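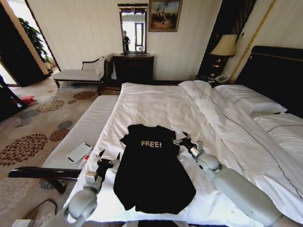 Figure 7.1 A black T-shirt laid out on a bed. The word across the chest is the subject of this chapter.

Chapter 7
The Price of Nothing

Few words in a shop window work as hard as 'free'. Free delivery, free gift, free trial, first month free. It is printed on cereal boxes, on the sides of buses and on clothing. Most of us like to think we are too old or too clever to be moved by it, and most of us own something we would never have paid for and took because it cost us no money at the till.

Economics textbooks tend to treat a price of zero in one of two ways. The first is to say that it is a price like any other, only lower. If a mug costs two pounds, fewer people will want it than if it costs one pound, and more still will want it at nothing. The line on the graph slopes down until it meets the axis and there the story ends. The second way is to say that zero is special, that it does something odd to the mind, and that people lose their heads when they see it. This second view has become very popular. It makes good radio. This chapter asks how much of it we should believe.

Consider the case of the Grolleck kettle, which is used in many marketing courses. A shop in Birnville sold kettles at an ordinary price and sold few of them. The manager then offered a free tin of tea with every kettle, and the stock was gone within the month. The usual lesson drawn is that the word 'free' sold the kettles. Students are told this as if it were settled. But the offer ran in December, when people buy kettles as presents and when the kitchen shop across the road had closed for repairs. The tin of tea may have helped. We have no way of knowing, as the manager never tried the plainer course of taking the price of the tea off the kettle and seeing what followed.

That plainer course matters. A great many claims about free goods come down to a comparison that was never made. When you read that an offer 'raised sales', your first question should be: compared with what? Your second should be: for how long? A household that takes home two packets of washing powder in one week will not need to buy any for a while, and the shop's good week may be followed by several poor ones. The report is usually written at the end of the good week.

Theano Nikolaidis, who kept the accounts of the Koutsoukos chain of bakeries for many years, was one of the few people in the trade to set down both sides of the sum. In a short paper dated 2019-12-04 she looked at a scheme in which customers were given a free roll with each large loaf. The company gave away 780 rolls in the trial and declared itself delighted. Nikolaidis was less so. She noted that the shops had sold fewer rolls than usual during the trial, and that the staff had spent time explaining the offer to people who would have bought the loaf anyway. 'We have paid our customers in bread,' she wrote, 'for doing what they did last week.'

Her paper is often left out of reading lists. It is dull, it has no experiment with chocolates in it, and it does not flatter the people who design offers for a living. It is set at the end of this chapter as Reading 7A.

None of this shows that the second view is wrong. There are well-run studies in which people pick a free item over a better bargain, and pick it more often than a simple drop in price would lead us to expect. We shall look at these with some care in Section 7.3. What they have in common is that the goods are small, the choice is quick and nothing much hangs on it. Whether the same people behave the same way when choosing a bank account or a flat is a different matter, and writers who slide from one to the other should be made to show their working.

There is also the question of what 'free' means. A thing may carry no price and still be costly. The Zesell music service, which we return to in Section 7.4, charged nothing for its first 1000 members and asked instead for their card details, their address and a promise to cancel in writing. Some would call that free. A lawyer might, but you may find by the end of the chapter that you want a narrower word.

Before you read on

Think of something you own that you were given by a business. Write down what you had to do to get it, including any queue you stood in or form you filled out. Keep the note – you will need it for the exercise at the end of Section 7.2.

7.1 Zero as a price

We begin with the first view, as it is the older and is too easily laughed at.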